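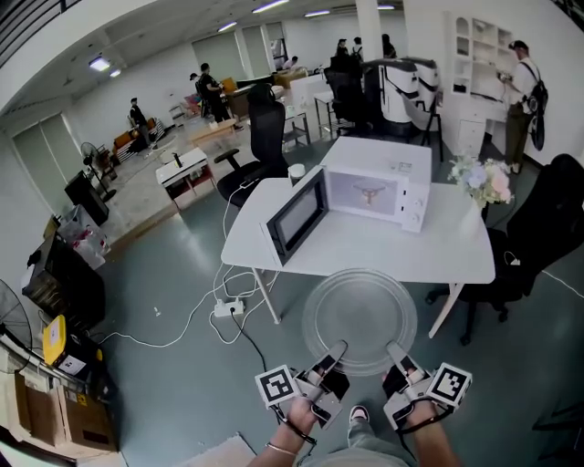
Should a robot be told about the things it drops? I'd say it should be told about those first, and at some length.

I've been chewing on this since June, when one of our arms at the Dastcombe unit let go of a glass turntable plate halfway between the floor and the microwave. The plate went everywhere. The arm carried on, bless it, poked its empty fingers into the oven, opened them very gently over the little hub in the middle and reported a success. Then it reached for the door.

Santosh Vishwakarma was standing maybe a metre away in shorts. He was fine, but we swept for ages and I still found a bit in my sock that evening.

Now, the easy thing to say is that the grip was too weak, and that's what went in the log. Turn up the force, job done. I think that's rubbish, and I said so at the time (too loudly, sorry Santosh). Glass is slippery and round things are awkward, and I've dropped that same sort of plate in my own kitchen. What I've never done is drop one and then carefully put nothing in the microwave. The fault was in what came after.

And the reason is us! When we teach these things we take the hand-held grippers, one in each hand, and do the job ourselves over and over so the arm can learn from it. Mayuree Luangrath and I did 900 goes at the microwave task. Any go where one of us fumbled, we stopped and threw it away and started again, so the arm had been shown a world in which plates never slip. Of course it didn't know what to do. How would it?

Mayuree wanted to keep the fumbles from the start, and she was outvoted, partly by me. She'd worked at Munton before, on bottle packing, and she says they used to lose around 30 minutes a day to arms merrily packing air.

So my view, for what it's worth, is that every set of demonstrations ought to have the botched ones left in, marked as botched, with the recovery shown too. Stop, back off, leave the door alone, call a person. Use a plastic plate for it if you're nervous. It's dull to record and it makes your numbers look worse, and I suspect that second bit is why people skip it.

We've done 32 slips so far. The arm stops now on most of them, though it still has a go at the door now and then, so Santosh has taken to wearing trousers.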